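Textile Conservation Workshop, Rornthorpe
Notebook, wet-cleaning bench
8 August 2013

Continuation of the entry on the Gestness linen. The previous pages cover the intake condition and the fiber check; those are not repeated.

Status at start of work. The tablecloth remains on the flat screen in the north room, face down. The brown fold lines are unchanged since the last inspection. The tide line along the short hem is more distinct than the intake drawing suggests, and the drawing should be corrected before it goes into the object file. The surface cleaning with low suction is complete on both sides. The darned area near the monogram was left alone on the front and cleaned through net on the back.

Colorfastness. The red cross-stitch monogram was tested again, thread by thread, with deionized water and then with the wash solution at working strength. Blotter contact was held under a glass weight for the full period given in the bench procedure. No transfer with water. With the wash solution, one thread in the lower stroke of the second letter gave a very faint pink on the blotter. The same thread gave nothing on the repeat. The blotters are dated and kept in the test folder. My view is that the thread was replaced at some point and that the replacement dye is not the same as the rest. Under magnification the twist is tighter and the end is secured differently.

The result does not rule out washing, but it does rule out a long soak. The plan in the treatment proposal is revised accordingly: shorter baths, more of them, and the monogram kept uppermost where it can be watched.

Wash solution. The workshop has so far used the Clavuvine formula for household linens, as written up in the old procedures binder. That formula calls for a neutral nonionic detergent, a small amount of sodium citrate, and a carboxymethyl cellulose addition to keep loosened soil in suspension. The binder gives the quantities by volume in one place and by weight in another, and the two do not agree. I have worked from the weights. The volume column should be struck through and initialed so that it is not used by mistake.

Trial swatches were cut from the Kołodziej study sheet, a plain-weave linen of similar weight, which was acquired for destructive testing and carries the same type of brown fold discoloration. They were numbered continuing from the earlier series, and swatch 198 is the first of today's group. Four were prepared: one kept dry as the control, one in deionized water only, one in the detergent alone, and one in the full formula.

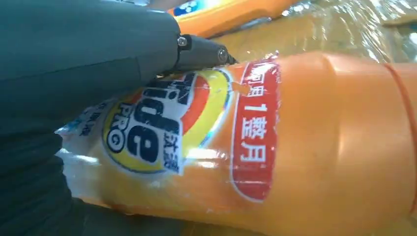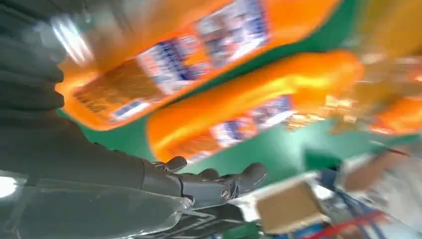
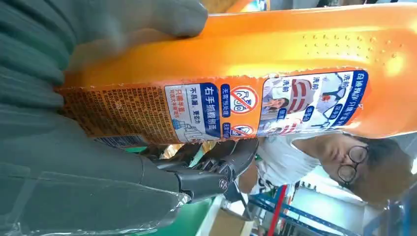 A note received from Gestness on the proposed bath times disagrees on one point: the household there washed its table linens in soft rainwater with plain soap, and the writer doubts that the fold lines will respond to any neutral detergent, however many baths are given. The advice is to accept the lines as part of the cloth's history and to treat only the tide line. The writer also asks that the starch not be removed entirely, on the grounds that the cloth was always shown stiff.

I have some sympathy with the first half of this. The discoloration in the folds is in all likelihood oxidized cellulose and old starch together, and the detergent will act on neither to any great extent. Repeated fresh water should carry off the soluble part. The second half is harder to reconcile with the storage plan. Starch attracts insects, and the cloth is going back into a wooden chest. If a stiff appearance is needed for display, it can be obtained by drying the linen flat against glass. A reply to this effect has been drafted and is in the correspondence tray.

Swatch results. All three wet swatches released yellow color in the first bath. The water-only swatch released nearly as much as the others, judged against white tile. In the second bath the detergent swatch and the full-formula swatch both clouded the water slightly, and the water-only swatch did not. By the third bath there was little to choose between them. Rinsing took longer than planned for the full formula — the cellulose addition leaves a slight slipperiness that does not clear until late. The pH of the final rinse matched the supply.

After drying on glass, the fold line was paler on each of the wet swatches and still plainly present on each. The control was placed alongside for comparison under the daylight lamps. Handle is best on the water-only swatch. The full-formula swatch feels a little harsh, and I would not wish to see that on the object.

Decision, subject to review. Start with two baths of deionized water. Follow with one short bath of detergent at half the binder concentration, without the cellulose addition. Rinse until no foam forms in a shaken sample, then continue for one further rinse. No bleaching of any kind at this stage. The question of the tide line is to be considered again once the cloth is dry.

Practical matters.

The large tray holds 100 liters to the lower mark, and the deionizer will not fill it in a single run. Water must be drawn off the evening before and left covered.

The support net has a pulled seam at one corner. Repair it or turn it so that the seam lies clear of the monogram.

Blotter stock is low. The heavy grade is to be reordered, and the light grade can wait until November.

The entry under object number 414 in the register gives the material as cotton. The fiber check on the preceding pages shows linen in both warp and weft. The register should be amended and the change noted in the margin — the original word is to remain legible.

The daylight lamps were switched on well before the comparison was made, as the left-hand tube takes time to reach full strength. Anyone repeating the comparison should do the same, or the control will look more yellow than it is.

Outstanding: photography of the monogram back, a thread count at the hem for the file, and a written answer on the starch. The dried swatches are in the flat drawer between sheets of acid-free tissue, control on top, marked in pencil at the lower right.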